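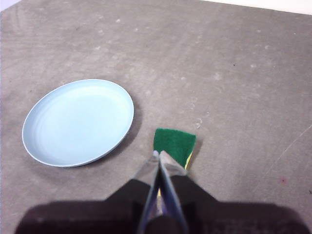
Tahmineh Rahimi asked whether the wrist view has to be working before the grasp planner will start. It does. Clenix checks every camera stream listed in the task file, and if one is missing the planner stays in Idle and gives no error on the main screen. Look in the log for code 474.

4. Setting up the plate and sponge task

Sections 1 to 3 covered installation, arm calibration and the network. Finish those first. The task file used here is plate_sponge, included with Clenix version 2.

4.1 Load the task

1. Open Dastgate and select Tasks, then Load.
2. Choose plate_sponge. The left arm is assigned to the plate and the right arm to the sponge. To swap them, change both lines in the Roles tab and save.
3. Press Check Streams. Wait for every stream to show Live.

Note: Renaming a camera after calibration breaks the link to its calibration file. Set the old name back, or calibrate that camera again.

4.2 Check detection

1. Lay the plate and the sponge side by side on the work surface, with bare surface showing between them.
2. Open the wrist stream and turn on Outlines. You should get one outline for the plate and one for the sponge.
3. If the two outlines run together, move the objects apart and press Refresh. Do not raise the Split value to fix this. It also cuts the sponge in two along the line between pad and foam.
4. If an outline jumps to a shadow, lower Edge Gain one step at a time.
5. Press Freeze Poses. The planner uses the frozen poses until the next Refresh – anything moved after this point will be missed.

Note: The fingers can hide part of the sponge when the wrist is close. The tracker fills in the hidden part from the last clear view. Start from the Home pose so that it has one.

4.3 Set the grasps

1. In the Grasp tab, set the plate to Rim and the sponge to Center.
2. Leave Close Force for the plate at the default. For the sponge, set Width Stop to 11 mm. Foam gives under the fingers, and with no stop set the controller keeps closing and reports a slip.
3. Set Hold Model for the sponge to Soft. The collision checker then allows for the ends bending down on either side of the grip.

Caution: Keep hands out of the work area whenever the status bar shows Armed.

4.4 Run the lift

1. Set Speed to Low and press Arm, then Lift Both.
2. Let both arms reach the hold position. The plate should be clear of the surface, with the sponge above it and to the right when seen from the fixed camera.
3. Read Object Gap in the Planner panel. It must be above zero before you continue.
4. A small plate tilt is accepted. If Tilt turns red, press Lower Both and go back to 4.3. 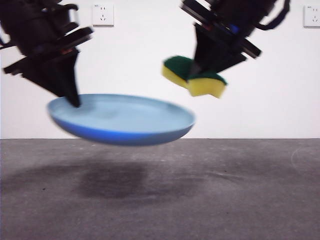
4.5 Start the wipe planner

1. Press Plan Wipe. The planner tries up to 200 paths and keeps the shortest one that passes the collision check.
2. Play the path in Preview before sending it to the arms.
3. Press Send. To stop at any time, press Hold – the arms keep their grip and stay where they are.

If no path is found, see Section 6, Planner Messages. Figueiredo controllers need the extra setting in Appendix B.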